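Oltlow: a backyard and roadside apple list
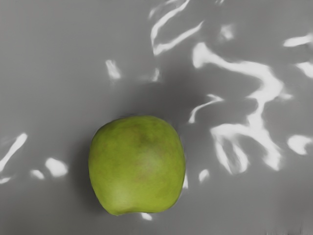
A green one with a bit of reddish-brown blush, rendered from directly above.

G'day, and thanks for stopping by. Oltlow is my list of apple trees growing where you wouldn't expect an orchard: back fences, old rail sidings, the edge of a footy oval, one right beside a servo. I started it in a paper notebook and it got out of hand, so now it's a spreadsheet with a readme, and you're reading the readme.

What's in it

There are 2,405 rows, one row per tree. Everything sits in trees.csv, and there's a second file called names.csv that I'll get to in a minute. Of the lot, 104 trees have a variety name I'd put money on. The rest are guesses or blanks, and I've left plenty blank on purpose. Apples grown from a core chucked out a car window are their own thing and don't have a name to find (I love these ones best, to be fair, even the ones that taste like a wet cardboard box).

Columns in trees.csv

tree_id: a plain number. Gaps are trees that have been cut down or that I entered twice.
locality: nearest town or suburb. No street addresses, please don't ask.
setting: yard, roadside, rail, park, creek or other.
variety: my best go at a name, or blank.
sure: yes, maybe or no.
ripe_month: when I or somebody else found fruit worth picking. March turns up a lot.
colour: skin colour in whatever words the person used. I haven't tidied these. "Greeny red" and "reddy green" are both in there and I reckon they mean different things.
flavour: free text, occasionally rude.
use: eating, cooking, cider, chooks.

names.csv is just spellings. People write the same apple 4 different ways and I got sick of fixing it by hand, so it maps whatever was typed to the spelling I settled on. If you sort by variety without joining that file first you'll get a mess.

How it was gathered

Mostly me on a pushbike with a bag and a pencil. Then my mate Aarne Halonen got keen and did the whole Jarkeck line, both sides of the track, over one very long Sunday, and came home sunburnt with half a notebook of stuff I'd never have found. His rows are the ones with proper notes about bark and leaf. Mine tend to say "nice" and "bit sour". The rest came in by email after I put a flyer up at the Restrepo fruit shop.

Known problems

It's lopsided. There are heaps of trees near where I live and next to none out past Plirnier, and that says more about my knees than about apples. Anything marked creek could be a fair way off the locality given. Flavour notes depend on how hungry people were. I also mixed up cooking and eating for a stretch of early rows, and I've fixed the ones I could remember.

Please don't use the ripe_month column to plan anything serious. It's when somebody happened to walk past, and in a warm year the fruit can be on the ground well before the month that's listed.

Using it

Go for your life. Copy it, map it, make a jam trail out of it, print it out for your nan. If you publish something, a mention of Oltlow would be lovely and I'd really like to see it! I do ask that you don't try to work out whose yard is whose from the locality notes. Knock and ask before you pick anything behind a fence. Most people are thrilled to be rid of a bucketful.

Version 2 has the colour column split out from flavour, where it used to live for no good reason. Version 1 is still in the old folder if your script depends on it.

Adding a tree

Email me the locality, the setting and what it tastes like, and anything else you feel like saying. Photos of the leaf are handy. I'm slow in picking season, so give me a nudge if you haven't heard back.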